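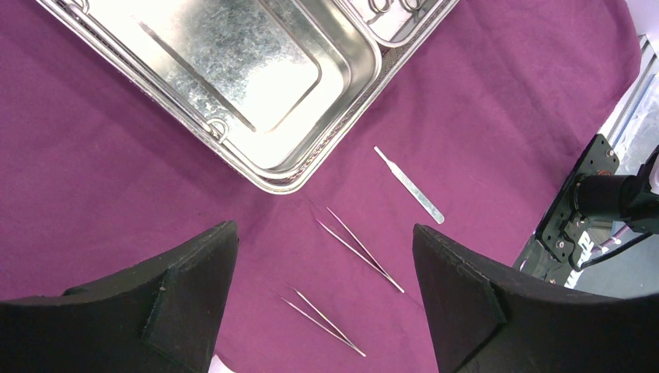
4.2 과제 구성과 수집 절차

Dulleck 실습 과목의 후반부 과제는 수술기구 정리 하나로 통일하였다. 전반부에는 조별로 과제를 자유롭게 정하게 했는데 비교가 안 됨. 어떤 조는 컵을 쌓고 어떤 조는 수건을 접었으니 성공률을 한 표에 넣을 수가 없었다. 수강생 28명, 두 명씩 한 조. 조마다 같은 작업대와 같은 기구 묶음을 돌려 썼고, 조작 권한은 한 번에 한 조만 가졌다.

기구 정리를 고른 이유는 두 가지다. 우선 물체가 얇다. 핀셋이나 메스 손잡이를 천 위에서 집으려면 그리퍼 끝의 높이가 조금만 틀려도 천을 같이 집거나 허공을 집는다. 그리고 표면이 반사된다. 손목 카메라 영상에서 금속 트레이 테두리의 하이라이트가 자세에 따라 계속 바뀌고, 기구 팔에는 천 색이 비쳐 분홍빛이 돈다(그림 3). 깊이 센서는 이 조건에서 빈 값이 너무 많아 첫 주에 포기. 이후의 모든 정책은 RGB 입력만 사용한다.

그림 3. 손목 카메라 시점. 자주색 천 위에 핀셋 두 개와 메스 손잡이가 놓여 있고 그리퍼는 벌어진 상태. 위쪽은 금속 트레이.

한 에피소드는 다음과 같이 진행된다. 조작자가 천 위에 기구를 놓는다. 위치와 방향은 자유지만 서로 겹치지 않게 한다. 로봇은 시작 자세로 이동하고, 조작자는 리더 암으로 기구를 하나씩 집어 트레이 안에 넣는다. 순서는 지정하지 않았다. 전부 들어가면 발판을 밟아 기록을 끝낸다. 최대 길이는 600 스텝이고 이를 넘으면 자동으로 실패 처리된다. 처음에는 제한이 없었는데, 한 기구를 붙잡고 오래 씨름하는 에피소드가 쌓이면서 학습 데이터가 망설이는 동작으로 가득해졌다. 제한을 둔 뒤로 나아졌음. 다만 제한 전후의 비교 실험은 따로 하지 못했다.

수집은 8월 한 달 동안 했다. 총 3265개 에피소드가 기록되었고, 이 중 영상과 관절값의 시간이 맞지 않거나 파일이 중간에 끊긴 것을 빼고 3232개를 남겼다. 빠진 것은 대부분 첫 주 분량이다. 기록 프로그램(Sondel, 수강생들이 직접 작성)이 디스크에 쓰는 도중에 다음 에피소드를 시작해 버리는 버그가 있었고 고치는 데 며칠 걸렸다. 실패 에피소드는 지우지 않고 표시만 해 두었다. 4.4절의 복구 동작 분석에서 사용한다.

4.3 조작자 간 차이

같은 과제인데도 조마다 집는 방식이 달랐다. 크게 보면 두 부류. 하나는 위에서 수직으로 내려와 핀셋의 붙은 쪽 끝을 집는 방식이고, 다른 하나는 낮게 비스듬히 들어가 가운데를 집는 방식이다. 전자는 느리지만 잘 안 떨어뜨린다. 후자는 빠르고, 천이 주름진 곳에서 자주 미끄러진다. 두 방식을 섞어서 학습한 정책은 접근 도중 높이를 정하지 못하고 멈칫거리는 경우가 있었는데, 동작 청크 길이를 늘리니 줄어들었다.

메스 손잡이는 핀셋보다 쉬웠다고 답한 조가 많다. 납작하고 넓은 쪽이 있어서 그런 것 같다고. 안전을 위해 날은 처음부터 쓰지 않았다. 가위류는 고리 부분이 트레이 벽에 걸리는 문제가 있어 연습용으로만 쓰고 본 수집에서는 집는 대상에서 제외. 트레이 안에 그냥 놓여 있는 경우는 있다.

트레이 위치도 변수였다. 작업대에 고정하지 않았기 때문에 에피소드마다 조금씩 돌아가 있고, 손목 카메라에는 한쪽 모서리만 보이는 프레임이 많다. 고정하자는 의견이 있었으나 실제 환경에서는 고정되지 않을 것이라는 반론이 받아들여져 그대로 두었다. 결과적으로 정책이 모서리를 기준으로 삼는 것처럼 행동하는데, 어텐션 맵으로 확인해 보려 했으나 결론을 내리기엔 부족했다. 추후 과제로 남긴다.

조작 숙련도는 예상보다 빨리 올라왔다. 첫날에는 핀셋 하나를 옮기는 데 제한 스텝을 다 쓰는 조도 있었다. 둘째 주부터는 그런 경우가 드물어졌고, 셋째 주에는 오히려 너무 빨라져서 손목 영상이 흔들려 흐려지는 문제가 생겼다. 그래서 리더 암의 속도 상한을 낮췄다. 수강생들은 답답하다고 했지만 영상 품질은 좋아짐. 상한을 낮춘 뒤의 에피소드는 메타데이터에 따로 표시되어 있으니 재사용 시 참고할것.

정책 학습은 Kramer 서버에서 야간에 돌렸다. 낮에는 다른 수업과 공유하기 때문에 밤 10시 이후만 가능했고, 한 조가 하룻밤에 한 번 학습하는 것이 사실상 한계였다. 하이퍼파라미터 탐색은 거의 못 했다고 보면 된다. 5장의 수치는 이 제약 안에서 읽어야 하며, 조별 순위에 큰 의미를 두지 않는 편이 좋겠다. 기본 설정값은 Jirkari 저장소의 것을 그대로 가져왔고 이미지 해상도와 청크 길이만 조별로 바꾸게 하였다.

4.4 실패와 복구

실패 표시된 에피소드를 다시 보면 원인이 꽤 편중되어 있다. 가장 흔한 것은 천을 함께 집는 경우. 천이 끌려 올라오면 옆에 있던 기구까지 움직이고, 그 뒤로는 조작자도 순서를 잃는다. 다음은 트레이 벽에 부딪혀 떨어뜨리는 경우인데 이때는 기구가 천 위로 다시 떨어지면 복구가 되고 작업대 밖으로 나가면 안 된다. 복구에 성공한 구간만 따로 잘라서 학습에 더한 조가 있었고, 그 조의 정책은 한 번 놓친 뒤에 다시 시도하는 행동이 눈에 띄게 자연스러웟다. 자른 기준이 조작자의 주관이라는 점은 한계.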